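The Semdale small clutter project: how we're getting on

Reading time: 4 minutes
Print this page | E-mail this page

6 Sep 2019

Hello again, and thank you for being patient while I got this written up. The last report went off in June, when I had a lot of plans and not much to look at, so this one should be more fun to read (it was certainly more fun to write!).

A quick reminder of where the Sornent money goes. You gave us £1,000 for a make-believe kitchen table at Semdale and for the bits and bobs that end up on one. We're interested in the stuff left lying about after a meal or a parcel or a rummage in the drawer, the things too small for anyone to bother tidying, and how they get sorted into keep, bin and recycle. Plates and cups have had plenty of attention from other people. Bits of wrapper, far less.

The table itself is done. The top is plain white, which I argued for because small things show up nicely on it, and it's already got its first scuffs. The walls are papered with bullfinches, great big ones with red breasts, sitting on branches among pine cones and snow. I did wonder if it would feel like Christmas all year round, and it does a bit, but I've grown very fond of them and I'd be sorry to go back to plain panels. We've hung two baskets as well, a black wire one at the back and a long white mesh one with divisions on the left wall. The yellow pot with the glass lid lives in the back right corner. It's a proper cooking pot and I like having it there, as most tables have something large on them that everyone else has to work round. 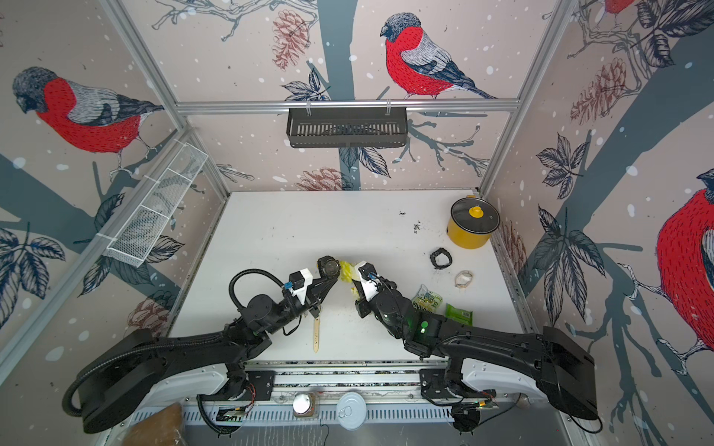 One reply to the June report asked whether we shouldn't be wiping the table down between sessions, as a few crumbs are bound to confuse matters, and whether a tidy-up counts as finished if the crumbs are still there. Fair question, and we went back and forth on it for ages! Where we've landed is that crumbs are a job of their own. A session is finished when the things you could pick up have gone where they belong, and crumbs get noted on the sheet and brushed up at the end of the day. I'd rather have a table that looks lived in.

On to the odds and ends. The collection now stands at 183 pieces, which is more than I promised, and they've cost next to nothing. Teoh's, the café next door, kept back clean lids and packets for us, and the rest came out of my own kitchen drawers. Everything is kept in six shoeboxes: paper, plastic, wood, rubber, metal and a sixth marked "don't know" that is fuller than I'd like. Crumpled things are by far the most awkward. A flat packet stays more or less the same shape from one go to the next, but a screwed-up bit of anything is a new problem each time, and two of us can look at the same lump and put it in different boxes.

Wrappers with labels have been a headache too. Does the label count as paper, or does the whole thing go in with plastic? For now it all goes in with plastic. The sorting sheet we borrowed from the Bakus project says something different, so I've written our version in the margin and will type it up properly when I've a spare afternoon.

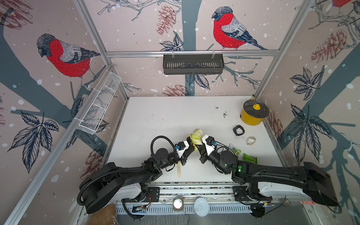 Mixed litter on the table, including a wrapper with a green label and a rubber band, and a can lid at the front edge below the rail.

Rubber is the box I thought would be dull, and it's turned out to be the one we talk about most. Bands and rings are things people keep. They sit in a drawer for years in case they come in handy, so when we ask visitors what they'd do with them we get "keep" nearly every time, and then they can't tell us where. I've added a column to the sheet for "keep, but where?" and I expect to be using it a lot. Wooden sticks get much the same answer from anyone with small children.

Things I'd hoped to have finished by now and haven't: the typed-up sorting sheet (see above), labels for the divisions in the white basket, and a better home for the shoeboxes, which are stacked under my desk and get kicked. There's enough left in the budget for the labels and some shelving, so I'm not asking for anything extra. 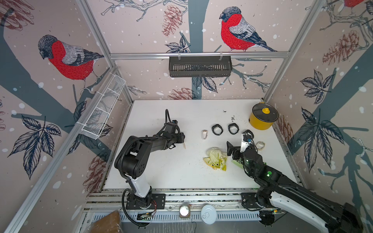 Black rings out on the table, with the yellow pot in its usual corner.

Next up is a run of sessions using paper and rubber only, with everything else left in its box, to see whether the "don't know" pile shrinks when there's less to choose from. After that I'd like to bring in food packets with a bit more stiffness to them, tea boxes and the like. If you've any at home that you were going to throw out, please send them over, flattened or not, we'll take either.

Do come and see the table if you're passing. Mornings are best, and there's usually cake from next door.

Contact the Semdale project office | © 2019 Semdale | Back to top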